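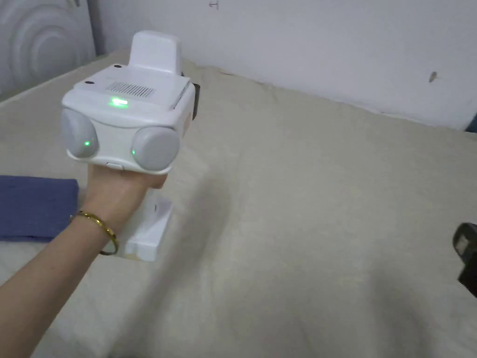 Folding laundry for a learning system pays by the accepted clip, and most of the advice going around about it is written by people selling tables. I did it through June for Grelik and kept my own notes. The target was 118 clips a shift. Start with the surface: a plain beige-grey sheet will do, but pull it smooth, as ripples near the gripper look a lot like the edge of a garment. Glance at the green light on the housing before you reach for anything. A loose bangle is fine by the rules, though I'd take mine off for towels.

Pinch less than you think. A small bunch at the fingertips lifts cleaner than a big grab, and it drops cleaner too. If you miss, let the miss stand and go again. Joana Azevedo used to delete hers, and I still think that was a mistake – a machine shown only perfect folds has no reason to know what a bad one is.

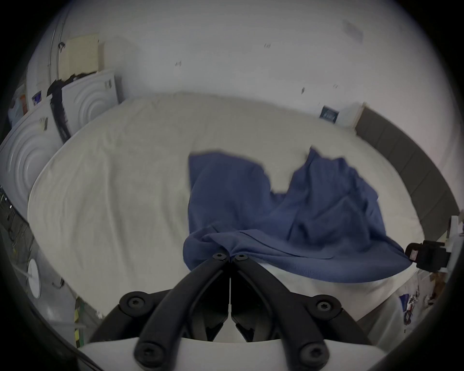
Blue cloth, pinched at the fingertips.

Change the starting heap every 5 clips. The guide says 21, and I don't believe it. By then your hands have a habit and you're recording the habit.

As for the claim that 1000 clips will teach a robot to fold anything, ask which 1000. Mine were mostly shirts and towels. I would not trust the result with a fitted sheet – I can barely fold one myself.

Shake lint off the cloth between shifts.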